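Software Engineer, Perception and Motion Planning (full time, Ramdale)

Wendemo writes the software that sits between a surgeon's hands and a suturing robot. Our planner is called Cleratum. It proposes the next stitch, the surgeon accepts it or makes a face, and the robot moves accordingly. We would like the ratio of acceptances to faces to improve, and that is most of the job.

What you'd work on

Thread tracking. Suture is thin, dark, shiny when it feels like it, and capable of lying across itself in ways our segmentation model takes personally. It also has to be told apart from the bits already trimmed off and left lying on the tissue. We have 2,207 labeled clips. You will come to dislike perhaps 98 of them by name.

Knot planning. Tying a knot with two instruments is a solved problem on a whiteboard. On tissue, which gives, the second throw still makes our trajectory optimizer nervous. You would own that optimizer, its tests, and its reputation.

Tooling. The replay viewer was written in a hurry one April and has been load-bearing ever since. It has 369 open tickets. Some are duplicates. One is a poem.

What we need from you

Solid C++ and Python. Real experience with at least one of visual tracking, deformable object modeling or constrained motion planning. Comfort reading kinematics code you didn't write, with variable names you wouldn't have picked. Enough patience to sit beside a surgeon for an afternoon and write down what they say about your software without arguing.

Medical background is welcome and not required. If blood on a monitor puts you off lunch, please think it over before applying, as the monitors are large and so is the lunch table they face.

What you get

A salary we'll state in the first call, before you have to ask. Four weeks of vacation. A desk by a window, or by the bench, which is louder and more popular. Two days a week from home once you've been through bench training. We can't offer remote work from another time zone. We tried it, and the bug reports arrived like letters from sea.

How to apply

Send a resume and up to 600 words on a piece of software you wrote that misbehaved around physical objects, and what you did about it. No cover letter. No take-home puzzle either; the second interview is two hours in our code, with coffee, fixing one of those tickets together.

Write to the hiring desk at Wendemo, Ramdale, with "Cleratum" in the subject line. Posted Wednesday, November 9, 2022. Open until filled.

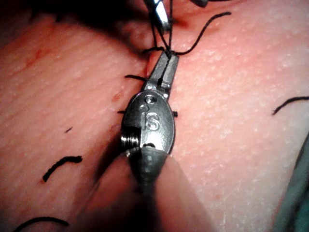 Grigaitė: Is the planner role open to someone whose tracking work was all on cables and wire harnesses? I've never touched anything medical, but I have spent a long time losing arguments with things that bend.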